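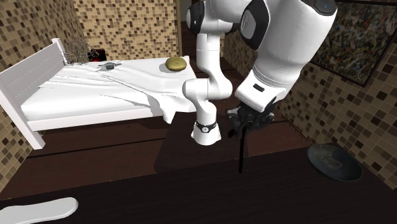
Mondholm guest rooms, furniture and fire check, first floor

This round covers the bedrooms on the first floor of Mondholm, including the two let together as Tunari. Go through every room with the door shut and the curtains open. Write a comment against each line, even if it is only "fine". Wooden tops get the most complaints, and a dark brown one like the table in the bedroom shown marks easily, so look across it from a low angle as well as from above.

1. Door closer. Door shuts fully from any position.
Comment: Tunari back room sticks on the carpet strip. Strip to be trimmed.

2. Smoke alarm. Press and hold until it sounds.
Comment: All sounded. Room 14 is faint, replace the battery.

3. Window restrictor. Fitted, tight, no missing screws.
Comment: Fine. One screw in Taipe does not match the rest but holds.

4. Tables and desks. No wobble, no splinters on the underside, no lifting edges.
Comment: Taipe desk rocks. Felt pad put under the back leg for now, needs a proper fix before June.

5. Bed frame. Slats seated, bolts hand tight, headboard fixed to the wall.
Comment: Headboard in 14 moves when leaned on. Wall plug has gone. Room not to be let until done.

6. Wardrobe. Strap to wall in place.
Comment: Fine throughout.

7. Plugs and leads. No cracks, no tape repairs, nothing run under a rug.
Comment: Bedside lamp in Taipe taken out, flex worn where it enters the base. Spare lamp is in the linen cupboard.

8. Radiator. Valve turns, cover fixed.
Comment: Tunari front room valve is stiff. Do not force it.

9. Fire notice. Behind the door, readable, right exit shown.
Comment: Notice in 14 still shows the old side stair. Changed on the day.

Parts wanted: 2 wall plugs with screws, one battery, one flex. Order from Fistitz on account 293, and keep the slip with this sheet.

Checked April 4, 2024. Items 1, 4 and 5 to be looked at again once the work is finished.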